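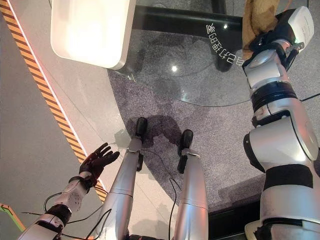

3.2 Tables, cloths and floor covering

Glass tops were the problem category from the start. Wood and laminate hide a smear. Glass doesn't, and it shows the floor through it too, so a streak that is obvious over dark tile can vanish over a busy carpet. We rated residue on each top twice, once from standing height looking steeply down, once crouched with the eye near the level of the glass. The two ratings disagreed more for glass than for anything else in the Clitton rooms.

The round table in Figure 3 is the hard case. Clear top, speckled gray carpet underneath, a black bar of the frame running below the glass. Over the bar, lint reads well. Over the carpet the speckle competes with it and raters said so in there notes. White lettering along the curved rim as well, which from the wrong side reads mirrored and upside down. One early rater scored rim lettering as residue on a different table. We dropped that sheet and added a line to the instructions.

Cloths. Each was used dry first, then damp, then washed and put back in the stack. Washing was at the Turnthorpe laundry, no softener (softener leaves a film, see Section 2). Color turned out to matter for the log and nothing else: tan-brown cloths were easy to find against black, white and gray furniture, gray ones got left on the carpet and missed at count. A cloth was retired after 7 washes or at the first frayed edge.

Folding was specified in the protocol and mostly ignored. People bunch a cloth. A crumpled cloth hung over the table edge, as in Figure 3, gives an uneven contact patch when it is next picked up, and we think part of the spread in the edge scores comes from that. Did not test it seperately. The Ollen rooms used a flat pad for the rim and a cloth for the center, so edge scores from the two sites should not be pooled.

Floor covering was recorded for every table, plus an estimate of shadow. Overhead light throws a dark patch on the carpet from whoever stands at the table, and ratings done across that patch were marked as such. Total 910 ratings, 100 of them repeats by a second rater. Repeats were drawn from all 3 floor types.

Limits: one carpet pattern only. No patterned rugs. No evening ratings, the lights went off at 7.

Figure 3. Round glass-topped table on speckled gray carpet, with a tan-brown cloth over the edge of the glass.

Related items
Lint transfer from washed cloths: the Manurung method
Viewing height and smear visibility on clear tops
Carpet color and missed items in room checks
Rim cleaning with flat pads, Ollen rooms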